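How to wash and dry a thick cotton sweatshirt without a machine

By Amparo Sarmiento
January 30, 2025

When I moved to Rorby, my flat had no washing machine, and the laundry in Morin Street was open only when I was at work. So I learnt to wash by hand. Thin shirts are easy. Thick cotton takes more patience, and I made many mistakes with it in my first winter. The method I give below is the one I still use.

You need a basin or a clean sink, a mild liquid soap, one large dry towel and a flat rack. A sweatshirt of medium size weighs almost 800 grams when dry, and with water in it becomes very heavy, so choose a basin you can empty without lifting it.

Before washing

Read the label at the neck or at the side. Empty the pockets, close any zip and turn the garment inside out. Look at the hems also. If a thread has come loose, cut it short with small scissors and do not pull it. 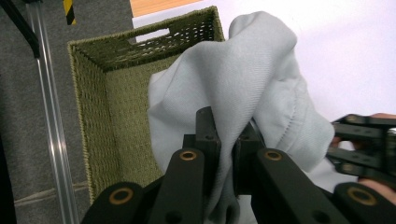 Light grey fabric with a slightly frayed hem

Washing

Fill the basin with lukewarm water and mix in the soap with your hand before the garment goes in. One spoon is enough. I used to put three, and then I was rinsing for half an hour.

Press the cloth down until it is wet everywhere and leave it for 20 minutes. After this, squeeze it gently, moving from the sleeves to the body. Please do not rub two parts together, it makes small balls on the surface. Rinse in clean water until the water stays clear. With me it is usually three times.

Drying

Do not wring. Lay the sweatshirt on the towel, roll both together like a carpet and press with your knees. Open the roll, shake the garment once and put it flat on the rack. Turn it after some hours. In June mine is dry by the evening, in winter it can need two days.

Keep it away from the radiator. I once dried a jumper from Skestance directly on the heating and the cuffs became hard as cardboard.

When it is fully dry, fold it or put it in an open basket where the air can pass.
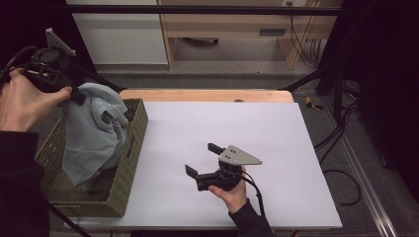
Filed under: Home care / Laundry

Questions from readers

Can I use the same water for two garments? Yes, if the colours are similar and the first one was not very dirty. Begin with the lighter one.

Is vinegar good in the last rinse? I tried it and saw no difference, only the smell stayed in the bathroom until the next day.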